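皿の音

ルマール（Rumar）の洗い場は地下にある。窓はなく、搬入口のシャッターが開いているときだけ外の光が入る。わたしはそこで皿を下げ、洗い、拭き、棚に戻し、人が足りない日は上の食堂でテーブルを整える仕事をしていた。プラーヴィルに来て最初に見つけた仕事で、ほかを探す理由もないまま続いていた。

八月に入ってすぐ、支配人が朝礼でナルノメクスという会社の名前を出した。宴会場と食堂のテーブルセットを機械にやらせる計画があり、その準備を従業員に手伝ってもらいたい、という話だった。準備に出る者には通常の時給に手当がつく。支配人は紙を見ながら読み、質問はあるかと聞いた。

「機械が来たら、わたしたちはどうなるんですか」

聞いたのは洗い場でいちばん古い敏江さんだった。支配人は、配置については追って説明があると答えた。紙の裏を見たが、裏には何も書いていないようだった。

わたしは手を挙げて準備に入れてもらった。手当がほしかった。冷蔵庫の下から水が出るようになっていて、新しいのを買うつもりだった。

ナルノメクスから来たのはバリー・ウェインライトという背の高い男で、日本語はゆっくりだが通じた。二階の、ふだんは団体客の朝食に使う小部屋を借りて、そこにテーブルを置き、食堂と同じものを並べた。ランチョンマット、皿、ナイフとフォーク、グラス、たたんだナプキン。椅子は壁際に寄せた。

「ふだんの通りに置いてください。ただし手は使わないで、これを使ってください」

渡されたのは黒い道具だった。握って引くと、先の二本の指が平行に閉じる。見た目より重かった。上にカメラがついていて、指の先がいつも映るようになっているという。わたしたちがその道具で皿を持ち、動かし、置く。その記録を集めて機械に覚えさせる。機械のほうにはもう名前があって、マモといった。

「どうしてマモなんですか」

「最初の担当者がつけました。意味は聞いていません」

バリーはそう答えて、記録を始めるボタンの場所を教えた。

選ばれたのは、わたしと、ホール係の佐伯君と、敏江さんだった。敏江さんが手を挙げたとは聞いていなかったので、小部屋に入ってきたときは少し驚いた。あとで聞くと、支配人に頼まれたのだという。古い人が入れば、ほかの人も納得すると思われたらしかった。

「納得なんかしてないけどね」

敏江さんは道具を握って、開いたり閉じたりさせた。

「してなくても来るんだから、見ておくほうがいい」

仕事は朝の片づけが終わってから昼の準備が始まるまでと、夕方の暇な時間にやった。最初の日は、皿を一枚置くのに手で置くときの何倍も時間がかかった。縁をはさんだつもりが、指の先が滑って皿が回る。強く握ると、今度は離すときに皿が跳ねる。佐伯君はすぐにこつをつかんだ。ゲームをやるからだと本人は言った。わたしは肩に力が入って、夜、湿布を貼った。

バリーは、失敗した回も消さないでくれと言った。

「落としたときも、そのまま拾って、置いてください」

「失敗を教えるんですか」

「失敗してから直すところを教えます。マモも失敗しますから」

ナルノメクスが欲しがっているのは皿の分だけで2,000回分だった。小部屋の壁に用紙が貼られ、一回終わるごとに印をつけた。人によって印の形が違った。わたしは斜めの線、佐伯君は丸、敏江さんは正の字だった。バリーは正の字を知らず、しばらく眺めてから、これは何を意味する漢字かと聞いた。敏江さんが「正しい、という字」と答えると、バリーは手帳に書き写した。

三日ほどで、手が道具に慣れてきた。慣れてくると、今度は手のほうが妙になった。家で茶碗を棚に戻すとき、親指と人差し指だけで縁をはさもうとする。ほかの指をどうしていたのか、すぐに思い出せないことがあった。

敏江さんは慣れるのが遅かった。遅いというより、慣れようとしなかった。道具を持っていない手がすぐに出て、皿の下を支えてしまう。そのたびにバリーが、すみません、手は入れないでください、と言う。

「危ないじゃないの、縁だけで持ったら」

「落ちても大丈夫です。皿は会社が弁償します」

「弁償の話じゃないよ」

敏江さんはそう言いながら、左手をエプロンのポケットに入れた。それからは、記録のあいだずっとポケットに入れていた。

土曜日には156人の宴会が入っていて、準備の作業は休みになった。わたしは朝から宴会場で皿を並べた。三十いくつかの頃から腰を悪くしている敏江さんも、この日は上に出た。人がいないのだ。去年ふたり辞めて、ひとりしか補充がなかった。募集の紙は通用口に貼られたまま、下の角が丸まっている。

敏江さんの皿の置き方は静かだった。重ねた皿を左腕に抱え、右手で一枚ずつ送り出す。皿の縁がマットに触れ、それから底が下りる。音がほとんどしない。わたしが置くと、小さくても音がする。並んで作業していると、わたしの皿の音だけが宴会場に聞こえた。

「どうやってるんですか、それ」

「何が」

「音がしないの」

敏江さんは手を止めて、自分の右手を見た。

「知らない。昔、うるさいって怒られたから」

怒ったのは前の前の料理長で、もう亡くなっている。客がいなくても、客がいると思って置け、と言う人だったそうだ。敏江さんはその話を二、三分して、また皿を並べはじめた。

宴会は無事に終わった。そのあとの洗い場は十一時まで続いた。機械がここにいたら、とわたしは考えた。並べるのは機械がやる。下げるのはまだ人だとバリーは言っていた。汚れた皿は一枚ずつ違うから難しいのだという。そうすると人は下げて洗うだけになる。上に出る用事が減る。そこまで考えたところで、佐伯君がグラスのラックを運んできて、考えるのをやめた。

月曜からまた小部屋に戻った。バリーは新しい注文を持ってきていた。皿を平らに置くだけでなく、いちど縁で立てて、向きを変えてから寝かせる動きも欲しいという。食洗機のラックや、立てて並べる皿立てから取り出すときに必要になるらしい。

敏江さんは、それならやったことがあると言った。洗い場の棚は皿を立てて入れる。何十年もそこから抜いてきたのだ。

「ポケットから手を出してもいい？」

「持つのは道具だけでお願いします」

「わかってるよ。つり合いが取れないんだよ、片手をしまってると」

バリーは少し考えて、カメラに映らないところなら、と答えた。
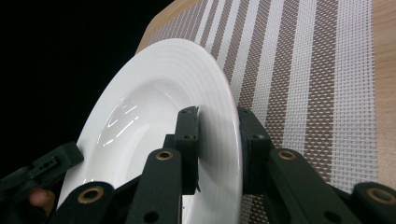
敏江さんの記録がほかのふたりと違うことに、バリーは火曜の夕方に気がついた。ノートパソコンの前に椅子を三つ並べて、わたしたちにも見せてくれた。佐伯君の皿は、つかんでから置くまでが速い。わたしのは途中で迷いがある。敏江さんのは、皿が立ったところで少し間があった。二枚の黒い指が縁をはさんで、皿はマットの上に斜めに立っている。縁を回る細い輪の筋に光が当たり、茶と白の縞のマットが奥へ延びていた。バリーはそこで映像を止め、次のコマ、また次のコマと送っていった。しばらくのあいだ、皿はほとんど動かなかった。

「この時間は何をしていますか」

「何って、待ってるんだよ」

「何を待っていますか」

「皿が落ち着くのを」

バリーは佐伯君のほうを見た。佐伯君は首をかしげた。

「つかんだとき、皿がちょっと揺れるだろう。揺れてるうちに下ろすと、音がする」

敏江さんはそう言って、指で画面の皿のあたりをさした。わたしも画面を見たが、揺れているかどうかはわからなかった。バリーは手帳に何か書いた。それから、これからもその時間を入れてくださいと言い、少しあとで、ほかのふたりも同じようにやってみてほしいと言い直した。

それで、敏江さんがわたしと佐伯君に教えることになった。

道具を握った敏江さんの手首を、横から見る。道具の脇には角ばった黒い部品が張り出していて、そこが邪魔になるので、佐伯君はしゃがんで下から見た。敏江さんは説明が上手ではなかった。もうちょっと、とか、そこで、とか言うだけで、なにがもうちょっとなのかは言わない。わたしは何度もやり直した。そのうちに、握っている手のひらへ、皿の震えのようなものが来るのがわかった。指先でじかに持つときよりずっと弱い。それが消えるのを待って、下ろした。

音は少しした。

「いまのはまあまあ」と敏江さんが言った。

わたしは用紙に斜めの線を引いた。入って何年にもなるが、敏江さんに皿の置き方を教わったのはそれが初めてだった。洗い場では、見て覚えろとも言われなかった。新しい人が来たら空いている人がついて、洗剤の量と棚の場所を教え、あとは何となく始まる。置き方は誰の受け持ちでもなかった。

用紙は翌週の半ばに埋まった。最後の一回は佐伯君がやった。バリーは拍手をし、近くの店で買ったという箱入りのドーナツを出した。敏江さんは甘いものを食べないので、ひとつ紙に包んで持って帰った。孫がいると言った。

機械が入ったのは、それからしばらくたって、朝、通用口の把手が冷たくなった頃だった。

マモは思っていたより小さかった。台車の上に腕が一本載っている。腕の先に、小部屋で使っていたのと同じ形の黒い指がついていた。関節のところに真鍮の色をした丸い輪がはまっているのも同じだった。腕の横に皿を立てて入れる箱があり、そこから一枚ずつ抜いて、テーブルに置いていく。

初日は支配人と料理長と、ナルノメクスの人が何人か来て、食堂の隅に立って見た。開店前で客はいなかった。わたしたちも仕事の手を止めて見てよいと言われた。

マモは皿の縁をはさみ、箱から抜き、マットの上に縁をつけた。そこで止まった。

「止まりましたね」と支配人が言った。

「止まっていません」とバリーが言った。

間を置いて、皿が下りた。音はしたかもしれないが、冷蔵ケースのモーターがうるさくて聞こえなかった。マモは次の椅子の前へ動いた。

わたしは敏江さんを見た。敏江さんは腕を組んで、テーブルではなく、マモの指のあたりを見ていた。

「長いよ、待つのが」と敏江さんは言った。「あれは三人分混ざってる」

食堂は64席ある。マモが全部を並べ終わるまでの時間を、支配人は腕時計ではかっていた。人がやるより遅かった。ナルノメクスの人が、夜中にやらせておけば朝には終わっているので速さは問題になりません、と説明した。支配人は、なるほど、と言って時計を袖の中に戻した。

それで朝の準備の係がなくなった。

誰かが辞めさせられたわけではない。準備のために六時に来ていた人が八時でよくなり、その分、時給の合計が減った。佐伯君は朝の係だったので、いちばん減った。彼は夜のシフトを増やしてほしいと頼み、一度は増えたが、冬の閑散期にまた減り、春になる前に辞めた。辞めた先は駅の向こうの配送センターで、そこにも機械がいるそうだ。辞めるとき、道具の扱いには慣れていますと面接で言ったら、何のことかわかってもらえなかったと話していた。

わたしは洗い場に残った。洗い場の仕事は減らなかった。むしろ、皿を専用の箱に立てて詰める作業が増えた。マモは決まった向きで入っている皿しか抜けない。向きが違うと、抜きかけて戻し、また抜こうとし、何度かくり返してから赤いランプをつける。夜勤の人がランプに気づかなければ、朝までそのままだ。だから詰め方は丁寧にやる必要があった。一箱に36枚入る。詰め終わると、横から見て、縁の線がまっすぐそろっているかを確かめた。

敏江さんには、配置についての説明があった。支配人に呼ばれて、戻ってきたときには紙を一枚持っていた。品質確認担当、と書いてあった。朝、マモが並べたテーブルを見て回り、ずれているところを直す仕事だった。

「直すとこなんか、そんなにないよ」

初めのうち、敏江さんはそう言っていた。マットは前の晩に人が敷いておく。皿の位置は機械のほうがそろっているくらいだった。ただ、敏江さんは皿を一枚ずつ持ち上げて、また置いていた。ひとつずつ、全部の席で。わたしが八時に出てくると、まだやっていることがあった。

「汚れですか」

「裏を見てるんだよ。欠けてるのがあるから」

マモは欠けた皿もそのまま並べる。縁の裏側が小さく欠けているくらいでは、はさんだときに区別がつかないのだという。欠けた皿は昔から一定の割合で出て、並べる人が気づいてよけていた。気づいてよけるという作業が、どの係の仕事にも書いていなかったので、機械に教える項目にも入らなかった。

わたしはそれを月に一度の打ち合わせで言った。バリーはその打ち合わせに来ていて、知りませんでした、と言った。小部屋で使った皿は新しいものばかりだったそうだ。

「では、欠けた皿の記録も集めましょう」

「また、あの道具で？」

「はい。できれば敏江さんに」

敏江さんはその日は休みだった。腰の治療の日だった。わたしが翌朝伝えると、敏江さんは皿を裏返しながら聞いて、手当は出るのかと言った。出ます、とわたしは答えた。

「じゃあ、やろうか」

それから、裏返した皿をわたしに渡した。

「あんた、これわかる？」

白い皿だった。見たところ、どこも欠けていなかった。指で縁をなぞってみた。輪の筋がいくつか指の腹に当たった。一周なぞって、もう一度なぞった。

「わかりません」

「ここだよ」

敏江さんはわたしの人差し指をつかんで、縁の裏の一か所へ持っていった。ほんのわずか、ざらつくところがあった。欠けたというより、欠ける前のところだった。

「これはあとひと月で割れる。洗ってるときに割れて、誰かが手を切る」

「どうやって見つけたんですか」

「置いたとき、音が違う」

わたしは皿をマットの上に置いてみた。音がした。ほかの皿を取って、同じように置いた。同じ音に聞こえた。もう一度やった。敏江さんは急かさなかった。厨房のほうで誰かが換気扇を回し、そのせいで、それからあとは何も聞こえなくなった。

昼の休みに、バリーへ電話をした。音は記録しているのかと聞いた。していない、とバリーは言った。カメラにマイクはついているが、録音は切っている。従業員の会話が入ると困るという支配人の希望だった。

「切らないほうがよかったですか」

「わかりません。敏江さんは音でわかると言っています」

電話の向こうで、手帳をめくる音がした。

「話さないでやってもらうことは、できますか」

できると思います、とわたしは言った。敏江さんはもともと作業中に話さない。話すのはわたしと佐伯君で、佐伯君はもういなかった。

小部屋はまた借りられた。テーブルと、縞のマットと、今度は洗い場から選んだ古い皿が運びこまれた。壁には新しい用紙が貼られた。換気扇の止まっている時間でないといけないので、作業は昼の営業が終わってからになった。

初めの日、わたしは皿の箱を二階まで運んだ。敏江さんは先に来て椅子に座り、黒い道具を膝の上に置いて、指の先をぼろ布で拭いていた。

「始めます」とバリーが言って、ボタンを押した。

敏江さんは立ち上がって、道具で箱から一枚抜いた。左手はどこにも入れず、体の横に下げていた。皿の縁をマットにつけて、待った。わたしは入口のそばに立ったまま、息をなるべく静かにした。廊下で台車が通る音がして、バリーがドアのほうを見た。敏江さんは皿を立てたまま、台車が遠くなるまで待ち、それから下ろした。

用紙に、正の字の最初の横線が引かれた。バリーが次の皿を指さしたが、敏江さんは首を振り、いま置いた皿をもう一度はさんだ。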